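Parking Permit Renewals in Trudadton: Why Does It Take So Long?
Final project report, Public Services and Local Records
January 7, 2022

Our group picked residential parking permits because one of us had just been ticketed outside her own apartment, and because the other topic left on the sign-up sheet was storm drains.

Background

Trudadton requires a permit to park overnight on most streets in the Fostley and Hetwood neighborhoods. A permit lasts one year and is tied to one vehicle. To renew, a resident has to show proof of address, a current registration card and a form called the Sutter form, named after the street where the permit office used to be. The office moved. The form still has the old address on it, and two of our respondents had driven there.

Method

We handed out a short survey in May at the permit office door and at two apartment buildings in Hetwood. We got 214 usable answers. A further 18 were thrown out, mostly for being about potholes. We also read the town's permit rules from start to finish, which took an afternoon and most of our goodwill. 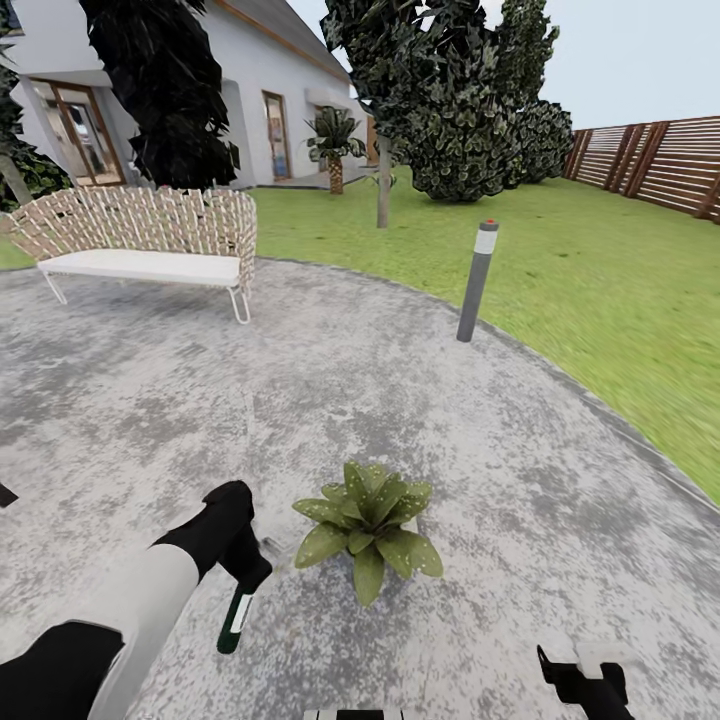
The survey asked how many visits the renewal had taken, what had been missing on the first visit, and whether the person had tried the mail-in option. We left a blank space for comments. In hindsight it should have been smaller.

Findings

More than 50 people had to come back at least once. The usual problem was proof of address: the rules accept a utility bill but not one printed from a website, and hardly anyone we asked still gets a paper bill. The second was a registration card showing a previous address. Only nine people had used the mail-in option, and most of the rest had never heard of it - it is mentioned once, on the back of the form.

Limits

People who renewed easily were in a hurry to leave and may be missing from our numbers. Angry people had plenty of time.

Recommendations

Accept printed online bills. Move the mail-in instructions to the front. Take the Sutter address off the Sutter form. We sent these to the permit office and received a reply asking us to resubmit them with proof of address.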